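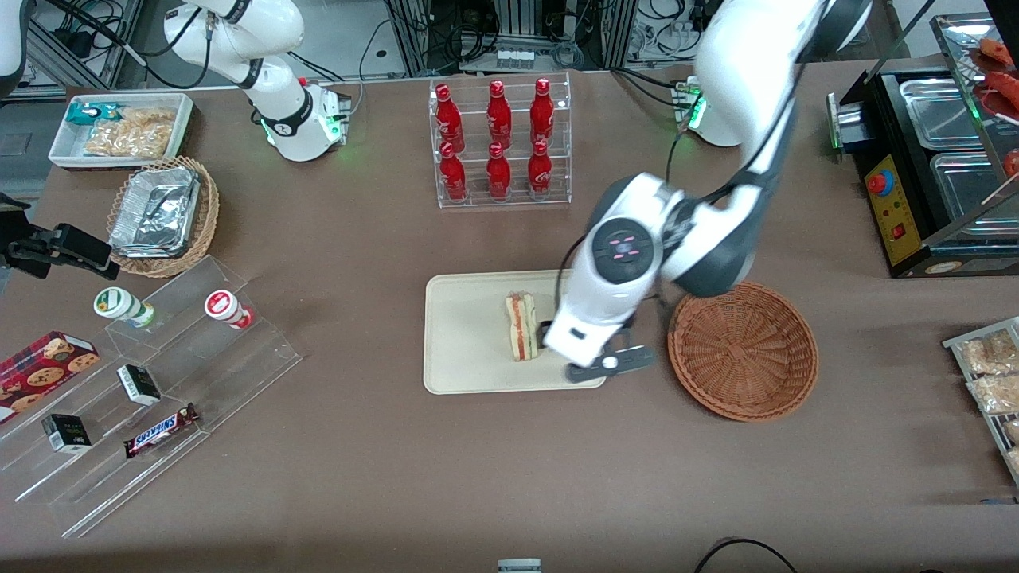
Figure 3. Counter layout with sandwich, tray, baskets and drinks rack.

4.2 Where the lunch things go

Of all the small shops we visited in and near Ircombe, the ones we remember most fondly were those where somebody had plainly given a good deal of thought to the counter. Shoppers at lunchtime are in a hurry, and what they can take in at a glance has a great bearing on what they carry home. In the layout we came to prefer, the sandwich has the middle of the counter to itself, set upright on a cream tray so that the bread, the lettuce and the reddish filling all show, while the drinks stand behind it on a clear two-tier rack, three red bottles to a row. Snacks in packets and bags are kept to a tray of their own, off to one side.

Marjorie Clegg, who kept the diary at the Ellwood shop through July, wrote that people "seem to shop from the middle outwards", and we have borrowed her phrase ever since. Of the 2,567 lunchtime purchases noted across the 13 shops, 1,834 included a sandwich -- rather more than any of us had guessed beforehand, and Clive Sugden had guessed high.

Wicker baskets deserve a kind word too. Several shopkeepers told us they liked to keep one close beside the sandwich tray, and though we cannot say it sold them anything extra, they were very attached to the habit. We return to baskets, and to the vexed matter of crisps, in Section 4.3.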